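Informe de avance al financiador
Proyecto Salto: participación pública en las concesiones de gas y petróleo
Segundo informe del período
Fecha: 14/5/19

Estimados señores del fondo Shehu:

Les envío el informe de avance correspondiente al segundo período del proyecto Salto. Como acordamos en la carta de octubre, explico primero lo que se hizo, después lo que está retrasado y al final el uso del dinero. Pido disculpas si en algún punto uso un término jurídico de manera poco exacta; he preferido traducir los nombres de los trámites antes que dejarlos en su forma oficial.

El objetivo del período era que los vecinos de la cuenca del Zorkano pudieran presentar alegaciones propias en la fase de consulta, antes de la adjudicación de los bloques. Hasta el año pasado, casi todas las alegaciones venían de organizaciones de la capital y repetían el mismo texto. La autoridad de minas las contestaba con una sola respuesta para todas, cosa que el reglamento le permite.

Durante el período hemos realizado diez talleres en los pueblos de la cuenca. En cada taller se explica el calendario de la consulta, se lee juntos el mapa del bloque y se redacta una alegación sobre un asunto concreto: un pozo de agua, un camino de ganado, una escuela cerca del trazado del gasoducto. El resultado son 57 alegaciones individuales registradas con número de entrada. De ellas, 36 han recibido ya contestación motivada. Las demás siguen en estudio, y el plazo legal para contestarlas todavía no ha vencido.

Quiero señalar que una contestación motivada no significa una contestación favorable. En la mayor parte de los casos la autoridad mantiene su posición, pero ahora debe explicar por qué, y esta explicación se puede recurrir. Para nosotros es un avance que hace dos años no existía.

También hemos entregado a la autoridad de minas una propuesta escrita sobre el registro electrónico. El formulario actual exige un certificado digital que pocas personas mayores tienen, y la oficina donde se obtiene está muy lejos de los pueblos altos. Pedimos que se acepte la entrega en papel en los ayuntamientos durante todo el plazo. La propuesta fue recibida y está pendiente de informe interno.

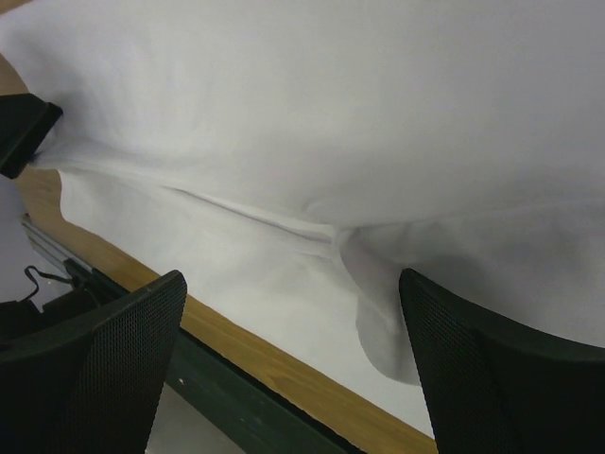

Imov pregunta, en sus comentarios al borrador de este informe, si no sería más eficaz concentrar el trabajo en los dos bloques que salen primero a concurso y dejar los otros para el año próximo. Añade que el equipo es pequeño y que una alegación bien documentada pesa más que varias débiles.

Hemos discutido esta observación y la aceptamos en parte. Los dos primeros bloques tendrán prioridad en el apoyo técnico, es decir, en los análisis de agua y en la revisión jurídica. Los talleres, en cambio, queremos mantenerlos en toda la cuenca. Si un pueblo se queda sin información ahora, será difícil volver cuando el plazo ya esté abierto -- la consulta dura muy poco y coincide muchas veces con el tiempo de la cosecha.

Sobre los retrasos, hay dos que debo comunicar. El primero es el mapa público de concesiones. Contábamos con recibir los límites de los bloques en formato digital, pero la autoridad nos los dio en planos escaneados, y fue necesario dibujarlos de nuevo. El mapa está terminado para la parte sur del Zorkano y falta la parte norte. Calculamos tenerlo completo antes del siguiente informe.

El segundo retraso es el estudio sobre las garantías de cierre de pozos. La ley obliga a las empresas a depositar una cantidad para la restauración del terreno cuando termina la explotación. Hemos pedido los importes depositados de las concesiones antiguas y la respuesta llegó incompleta: faltan los años anteriores al último cambio de la norma. Presentamos una reclamación ante el órgano de transparencia y esperamos su resolución. Mientras tanto, el estudio avanza con los datos que tenemos, pero no quisiera publicar conclusiones con una serie cortada por la mitad.

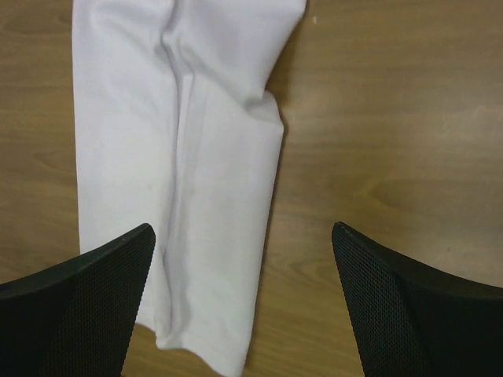

USO DE LOS FONDOS Y PRÓXIMOS PASOS

El gasto del período se mantiene dentro de lo previsto. La partida de viajes ha subido un poco, por el estado de las carreteras en invierno, y la de imprenta ha bajado en una cantidad parecida. De la guía para vecinos se han repartido más de 400 ejemplares, casi todos en mano durante los talleres. Queda una reserva pequeña que pedimos poder utilizar para imprimir la segunda edición, con el capítulo sobre recursos corregido. El detalle de las cuentas va en el anexo, con las facturas ordenadas por partida.

Para el período siguiente proponemos lo que sigue:

Terminar el mapa de la parte norte y publicarlo con acceso libre.
Acompañar los recursos de los vecinos que así lo pidan, empezando por los que se refieren a captaciones de agua.
Insistir ante la autoridad en la entrega de alegaciones en papel.
Publicar el estudio de garantías solo cuando tengamos la serie completa de datos, o con una nota clara sobre lo que falta.

Hay una decisión que necesitamos de ustedes. El convenio dice que los fondos no se pueden usar para procedimientos ante los tribunales. Los recursos administrativos quedan, según nuestra lectura, fuera de esta limitación -- pero prefiero tener su confirmación por escrito antes de comprometer horas de la asesoría jurídica. El primer plazo de recurso se abre pronto y agradeceríamos una respuesta en las próximas semanas.

Quedo a su disposición para cualquier aclaración sobre las cuentas o sobre el contenido de este informe.

Coordinación del proyecto Salto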